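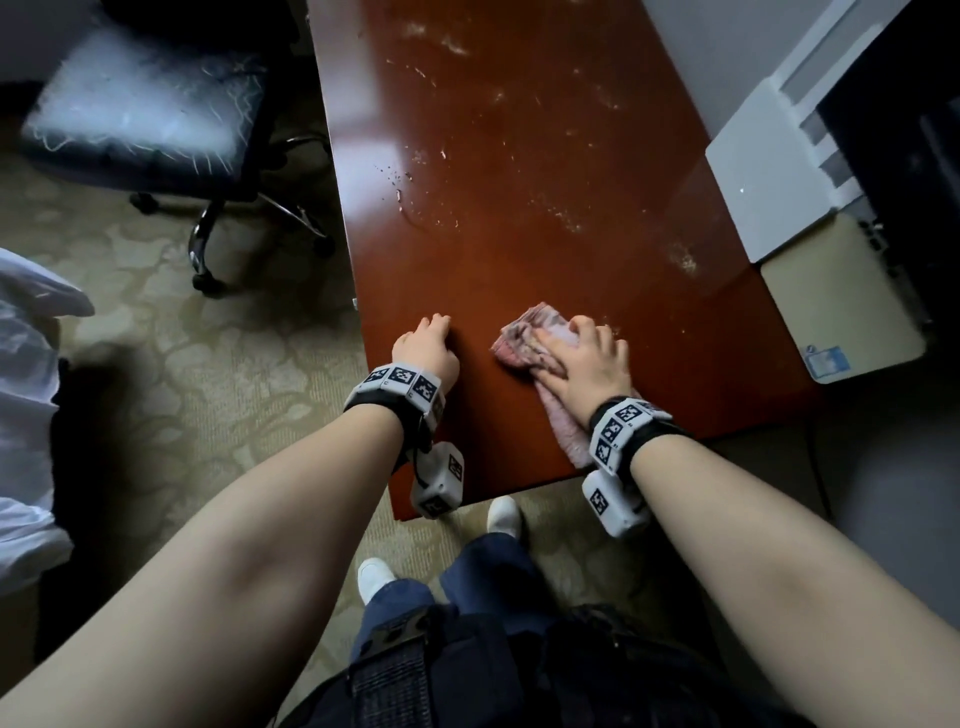
光沢のある木の机を布で拭く手順

塗装面に光沢のある濃い色の机は、消しゴムのかすや食べこぼしの粉、手の跡が目立ちます。無地の白い天板なら気にならない程度の汚れでも、赤茶色の天板では粒の一つ一つが浮いて見えます。このページでは、事務机や書斎机の天板を布一枚で拭くときの手順をまとめます。洗剤は最後の段階まで使いません。

用意するもの
・やわらかいタオル地の布 一枚
・乾いた仕上げ用の布 一枚(綿かマイクロファイバー)
・ぬるま湯を入れた洗面器
・中性洗剤 少々
・小さなほうき、または乾いたはけ

布は使い古しのタオルで足ります。縫い目の硬い部分やタグは切り落としておきます。当サイトではKedaの掃除用タオル(三枚組、296円)を半分に切って使っていますが、厚すぎなければほかの製品でもかまいません。

手順1 机の上を空ける
書類、ペン立て、キーボードなどを別の場所に移します。電源につながった機器は無理に動かさず、天板の隅に寄せておきます。椅子も後ろに引いて、立つか浅く腰かけるかして奥まで手が届くようにします。

手順2 粒を先に取る
ここを省くと傷の原因になります。パンくずや砂のような粒が残ったまま布で押さえると、粒を引きずって細い線がつきます。はけを寝かせて持ち、奥から手前へ軽く掃き、天板の縁で紙に受けます。床に落としてもよい場合は、拭き終わってから掃除機をかけます。じゅうたんの部屋では、机の下に新聞紙を敷いておくと後が楽です。

手順3 布を湿らせて固く絞る
ぬるま湯に浸し、しずくが出なくなるまで絞ります。水気が多いと塗膜の継ぎ目や引き出しの前板に水が回ります。

手順4 奥から手前へ拭く
布を手のひらの下にまとめ、空いた手を天板の手前に置いて体を支えます。奥の端から手前の縁まで、木目に沿ってまっすぐ引きます。円を描くと渦の形に跡が残ることがあります。一列終わったら布の面を替え、次の列は前の列に少し重ねます。力は、布が滑らかに動く程度で十分です。 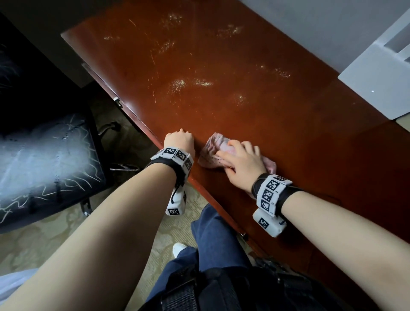
最終更新:11月

手順5 白い筋を消す
光の当たり方によって、拭いた跡が白っぽい筋やくもりに見えることがあります。水分の残り、布に移った汚れの塗り広げ、古いワックスの三つが主な原因です。まず乾いた布で同じ向きに拭きます。消えなければ、布をすすいで手順3からもう一度行います。

二回拭いても残るくもりは、皮脂かワックスと考えます。ぬるま湯700ミリリットルに中性洗剤を二、三滴落とし、布を浸して固く絞り、くもった部分だけを拭きます。そのあと水拭き、から拭きの順に仕上げます。アルコールやシンナーは塗装を傷めるので使いません。

細い傷は拭いても消えません。指の腹でなでて引っかかりがなければ、表面の浅い傷です。Setardの家具用ワックス(251円の小分け缶)を薄く伸ばすと目立ちにくくなりますが、ラッカー塗装の机では先に目立たない場所で試してください。

手順6 縁と前面を拭く
天板が終わったら、手前の縁、側板、引き出しの金具の周りを拭きます。金具の根元は汚れがたまりやすいので、布の角を指先に巻いて当てます。金具に水分を残すと曇りやさびにつながるため、すぐにから拭きします。

机の上の機器について
電話の台や充電器などを置いたまま拭くときは、その周囲だけ乾いた布を使います。機器に直接水分をかけないでください。

頻度の目安
ふだんは粒を掃いてから拭きだけで済ませ、水拭きは週に一度、金曜の仕事終わりに行うくらいで足ります。ワックスは半年に一度までとします。塗りすぎると層になり、くもりの原因になります。

布の後始末
使った布は洗濯用洗剤で手洗いし、陰干しします。柔軟剤は繊維に膜を作り、次に拭いたとき筋が出やすくなるので入れません。色の濃い布は初回に色落ちすることがあるため、単独で洗います。

関連ページ
・引き出しの滑りを直す
・Leiva製デスクの天板の手入れ
・じゅうたんに落ちた細かいごみの取り方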